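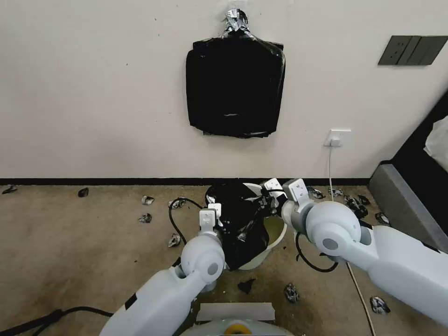

Notebook > Bindery > Paste and size

Fri 12 November – written up by Halyna Zhuravel

Filed under: paste, paper, things that went lumpy

Right, wheat starch paste again. I've been putting this off because the last batch was so good that I didn't want to find out it was a fluke, and then the jar ran out on Tuesday with half the Stultari ledgers still needing new spine linings, so there we are.

I went with 30 g of starch to 288 ml of water. That's thicker than Manee likes it but I wanted something I could let down later with a brush and a saucer. Soaked it first, then cooked it slowly in the small pan, stirring the whole time (my wrist is not speaking to me). It went glassy all at once, the way it does, and I kept going a good while after that – last February I stopped the moment it turned and the paste went watery in the jar within days. Sieved it twice when cold. The first pass was horrible, loads of little fish-eyes, but the second came through like custard!

Tried it on three papers. The Vellum offcuts (the cream ones, nothing to do with real vellum, whoever named that paper has a lot to answer for) curled like mad and then relaxed under weights. The Tymoshchuk handmade drank it up and wanted a second coat. The thin Ravo tissue I managed to tear twice before I remembered to paste the board and lay the tissue on it dry, and after that it behaved.
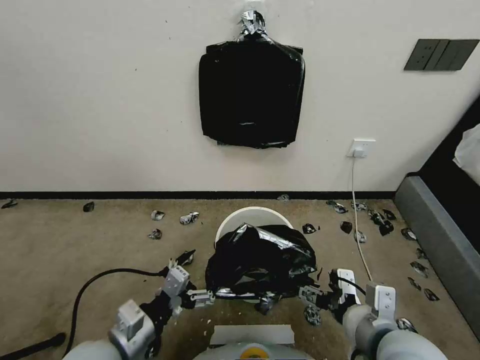

Grain direction caught me out as well. I cut one lining across the grain without checking and it cockled so badly that I peeled it off and started over. I do know better. Manee's trick is to wet one corner of the sheet and watch which way it rolls, and I'm going to do that every time from now on, even when I'm sure.

Ledger 63 is the one I'm pleased with. The old animal glue came off in soft brown curls once I'd left a poultice of thick paste on it, and the sewing underneath is sound, so no resewing. Two of the tapes are frayed at the back board and I'll splice those. It's in the press now between blotters and I'm leaving it over the weekend – please don't open it for a peek, Manee, I know what you're like.

Still to do: relabel the starch tin, find the good bone folder, rub down the boards with the 400 paper, and try the same batch thinned by half on the endpapers. Somebody has also had my wide brush and put it back stiff.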